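Gripper Pad Care and Replacement: Frequently Asked Questions
Jurnbridge Robotics Teaching Laboratory – Clarine two-finger gripper 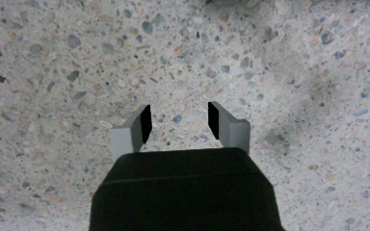 Rendered view of the gripper with the fingers open and a black contact pad on the inner face of each.

These answers apply to the Clarine grippers fitted in the teaching cells. Users of the Stasov bench should consult the separate sheet held at the equipment desk.

Who may change the pads?
Any user who has completed the cell induction may change the contact pads. Work on the gripper body, the wiring or the finger mountings is reserved for laboratory staff.

How often should the pads be inspected?
Pads are inspected at the start of each booking and again after any collision stop. Open the fingers fully before looking at the pads. A partly closed gripper hides the lower edge, where lifting usually begins.

When must a pad be replaced?
Replace a pad if it is torn, has a shiny patch that remains after cleaning, or has lifted at any corner. A pad in good order stays flat when a fingertip is drawn across it.

May one pad be replaced on its own?
No. Pads are issued in sets of 2 and are changed together. A new pad set against a worn one shifts the gripping point, and the cell will report a centring fault on narrow parts.

How is the cell made safe for this work?
Move the arm to the service position, open the fingers and select Hold on the Chowdary controller. Press the emergency stop and hang your tag on the gate. The fingers must not be pushed apart by hand at any time.

What is the procedure for fitting new pads?
Peel the old pad away from the top downwards. Remove the remaining adhesive with the plastic scraper and a cloth dampened with the cleaner supplied. Metal blades are not permitted. Allow the finger to dry for 5 minutes, then place the new pad with its long side upright along the finger and press firmly from the centre outwards. Repeat on the other finger.

Is recalibration required?
Yes. Release the emergency stop, close the gate and run the Finger Zero routine with nothing between the pads. The routine makes 4 closing movements and stores the result. If it fails twice, stop and report the cell as out of service.

Why does the simulator still show the old settings?
The simulated cell keeps its own grip offset, which is not updated by Finger Zero. Copy the stored value from the controller into the gripper page of the cell file, then reload. Programs tested before the change should be run again in simulation before they are sent to the arm.

Can the pads be cleaned with solvent?
Use only the cleaner supplied – other products may soften the adhesive. Light dust can be removed with a dry cloth.

Where are spare pads kept?
Spares are issued from the equipment desk against a cell number. Return the used pads in the same bag. Requests for more than one set should be made 7 days in advance. The desk is closed on Saturday.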